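Harnar (hand-held gripper)

Harnar is a hand-held, two-finger gripper designed for home and shared-workshop building. It was developed by Deok-su Yeo and Baptiste Huet at Wasthorpe, a members' workshop in the town of Mundside, and its drawings are free for anyone to copy and change. The tool is squeezed by hand and carries a small camera that looks down over the fingers, so that every grasp can be recorded and later used to teach a robot arm the same motion. Builders like it because it gives them a way into robot learning long before they can afford an arm!

Background

Yeo had spent a winter trying to program a kitchen-table arm called Yeom, writing out each movement by hand. The arm could stack blocks, but it knocked over almost anything round. Huet, a bicycle mechanic who used the bench next to his, suggested skipping the arm altogether for the teaching stage and letting a person do the work with the same kind of fingers. The first Harnar was cut and assembled in November of that year, mostly from printed parts and a brake lever out of Huet's spares drawer.

That first version worked well enough to pick up a sponge. It also pinched the user's palm every time the lever closed, and the second version moved the pivot forward and added a rounded housing.

Design

The gripper has a body, a trigger, a pair of sliding fingers and a camera mount. The fingers move together on a shared rack, so an object always ends up in the middle of the grip, wherever it was touched first. This is the part of the design most often praised by other builders, and it has been copied into several unrelated projects. Full travel is 72 millimeters, enough for most mugs and cans, though not for a cereal bowl held across the rim.

Finger blocks are held on by a single screw each and can be changed in a minute or so. The plans include a flat block, a grooved block for pens and spoons, and a soft block cast in rubber. Flat blocks are the usual choice for cups, which are gripped from the outside with the rim left clear of the fingers.
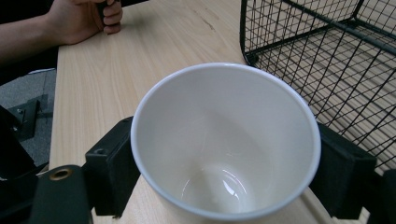

A complete Harnar weighs roughly 30 ounces with its battery. Early users complained of sore wrists after long sessions, and version 3 shifted the battery toward the back of the handle to balance the camera. Some builders leave the battery off and run a cable to a belt pack, which makes the tool lighter but tends to snag on chair backs.

Use

A recording session usually covers one short task, such as moving a cup into a basket or lining up spoons in a tray. The user repeats it many times, changing the starting position a little on each pass. Yeo's notes recommend slow, steady closing of the trigger and a clear pause before lifting. They also recommend keeping the mistakes! A fumbled grasp followed by a good one teaches the arm how to recover, and Yeom became far better with round objects once such recordings were included.

Glazed cups have become a favorite test among Harnar builders. They are smooth, they reflect the ceiling lights, and they turn in the fingers if the blocks are even slightly out of line. The Wasthorpe build guide treats a cup lift as the last check on a newly assembled gripper, to be done over a folded towel.

Variants

The Harnar Short has a reduced handle for smaller hands and gives up some finger travel in exchange. The Harnar Left mirrors the trigger and was drawn by Huet, who is left-handed and had been using the original upside down. A version with a third finger was tried at Wasthorpe and dropped after the rack kept jamming, but the files are still in the archive and a few people continue to work on them.

The current parts list runs to 34 items, not counting screws. Most can be printed on an ordinary home machine, and the remaining metal parts are sold by general hardware suppliers. The finger rack is the slowest piece to print and the one most worth doing twice.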